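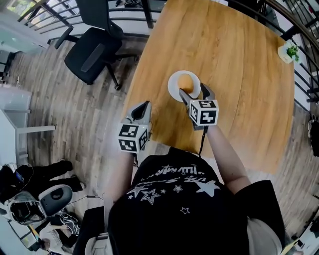 Gripper notes, posting as I go. We have two sets of hand-held grippers on loan and one task list to run them both through. The question is which pair we keep for the next block of demonstration recording. The first item on the list is the orange ball on the small white plate, and I put it first on purpose. A ball on a plate punishes any fingertip that closes unevenly, and you find out before you have recorded much of anything.

The two candidates. Set A is from Vudier: trigger-actuated, parallel fingers, rigid pads. Set B is from Mösli: same general layout, softer fingers, longer trigger travel. Both take a marker cube on the back, so the tracking side stays the same for both.

Controller is a Gikau box, one per station. It reads the trigger encoder, stamps the sample and passes it on. I have no complaints about the box itself. I have complaints about its connector, see further down.

Ball task, Set A. The rigid pads touch the ball at one point each. If the pads are level with the ball's middle, it holds. If they are a little high, the ball squirts down and rolls against the rim of the plate. Operators learn to go lower, and then the fingertips touch the plate. You can hear it.

Ball task, Set B. The soft fingers wrap a bit. Height error matters much less. The price is on release: the pads let go one after the other and the ball gets a small sideways push. On a flat table that would be a nuisance. The plate mostly hides it.

Failed grasps in 45 attempts per set, same operator, same ball: Set A 3, Set B 2. I would not choose a gripper on that difference and I am posting it mainly so people stop asking me for it.

What does separate them is the shape of the closing curve. Set A's trigger is close to linear, so half squeeze is half closed. Set B has dead travel at the start and then moves fast. Played back on the arm, that shows up as a pause and a snap.

You can correct for the dead travel in software. I did, with a lookup table made by closing each gripper on feeler gauges. It works until the return spring warms up or gets tired, I don't know which yet. After a long session the table is off again.

Marker cubes. Both sets track well when the operator's hands are apart and the printed faces are up. The weak case is crossing the hands. One forearm covers the other cube, the pose estimate coasts, and then it jumps when the cube comes back. Same for A and B.

I tried moving the cube farther back on Set A. Better visibility, worse balance. It turned the whole thing nose-up in the hand and Evanthia Vrettos, who did most of the recording on that set, had a sore wrist by lunch. Moved it back.

Weight, since somebody asked. I'm not going to post grams because the loan units have our own brackets on them. Set B feels lighter. Balance matters more to the operators than total weight does, at least in the comments they write down.

Cables. Set A's lead comes out of the bottom of the handle and hangs straight. Set B's comes out of the side and finds the table edge every time you reach across. A right-angle plug fixes most of it. I would rather have it come out of the bottom.

The Gikau connector: it is a push-fit with no latch. A tug in the wrong direction drops the encoder and keeps the power, so the status light stays green and you record a perfectly flat gripper signal. We lost a morning to this. There is now a check in the recorder that refuses to save an episode if the opening never changes.

If you use the same box, add that check today. It is a few lines of code.

Camera side. I compared the wide lens we normally use with a narrower one from Fustel. The narrow one gives sharper marker corners in the middle and loses both cubes as soon as the operator reaches for anything near the table corners. Back to the wide lens.

With the wide lens, calibrate with the board pushed right out to the borders of the view. Our old calibration had nearly all its board poses in the center, and the error at the borders was bad enough to look like hand tremor. I spent a while blaming the operator. Sorry, Nilton.

Nilton Cusi's remark on Set B, from the session sheet: "fine for picking up, annoying for putting down." I agree with that. Placing tasks are where the uneven release costs you.

So we ran a placing task to be sure. Same ball, from table to plate, stop dead in the middle. Set A puts it where you want it if you open slowly. Set B needs a little counter-move of the wrist, and the operators start doing it without noticing. Then it's in the data, and the arm learns it too.

That last part decided it for me. A habit the operator picks up to cover for the tool is hard to remove afterward.

Current plan: keep Set A, swap the rigid pads for a thin silicone layer, repeat the ball task and the placing task with nothing else changed. Mösli have been helpful and are sending a stiffer spring for Set B, so it gets a second run as well.

Reply to a few of you: yes, the pad swap changes the zero point. Re-zero with the new pads on and fingers fully closed, then check against one gauge in the middle of the range. Checking only the two ends will miss a bent linkage.

Also yes, I tested left and right units separately. The right-hand Set A unit closes slightly later than the left. It is within what the lookup table can absorb. I marked it on the handle with tape.

Silicone is cut and curing. Next post when there are numbers from the padded set.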